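Laundry tips from the Flandorel robot club

We fold shirts with a robot arm for our July competition, and the tips below come from doing it badly since spring. Most of them will suit anyone who folds by hand.

Cover the work surface. A shirt skates about on a bare worktop. Woven fabric grips it a little, and a plain grey one makes the edges of a coloured garment easy to find.
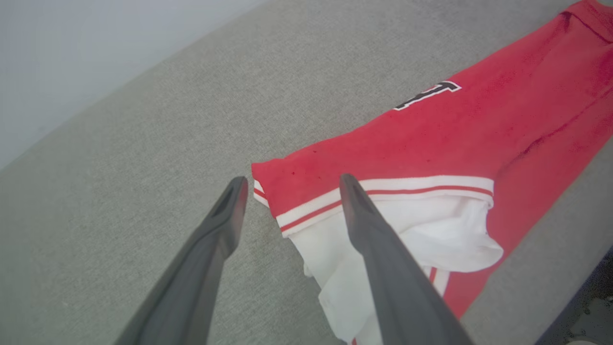 Pull sleeves and linings straight before folding. A lining left hanging out of a cuff will make a ridge in the finished stack. Put a hand inside, hold the hem of the lining and draw it back through. Declan Marsden timed himself on 14 shirts and was quicker doing all the sleeves first.

Keep the pile away from the folding area. Refugio Palacios marks the two with tape at home.
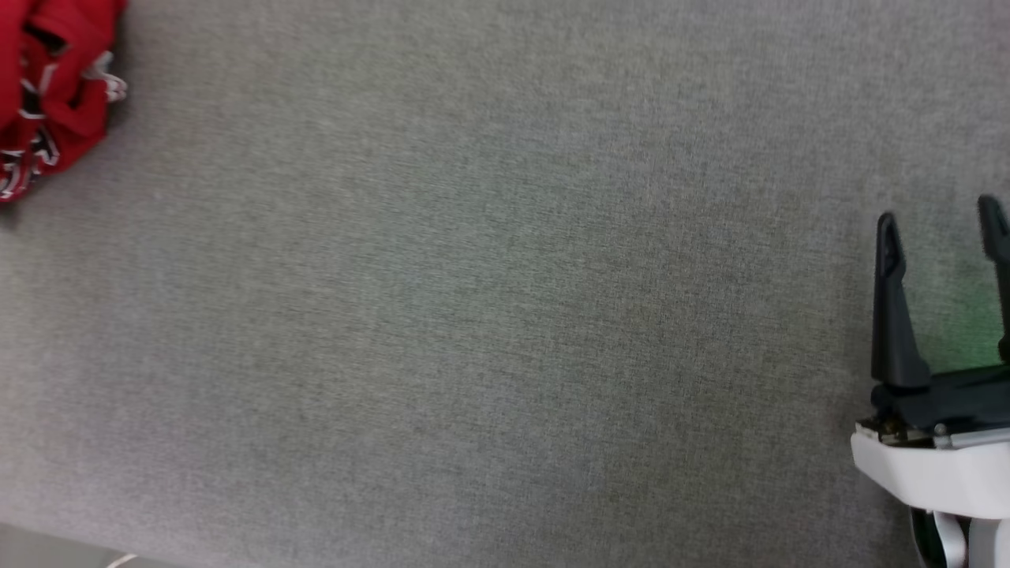 Start every fold from the same state. For practice runs we drop the shirt in a heap, so the program has to cope with a proper mess. Bunched up like the red one, a shirt has its print broken up by creases, and you can't use the lettering to tell front from back. Feel for the collar instead, lift it by both shoulders and give it one shake.

Fold printed shirts with the print inside. Leave heavy prints flat for 4 hours after ironing.

Wipe gripper tips with a dry cloth between runs. Lint builds up on them quickly.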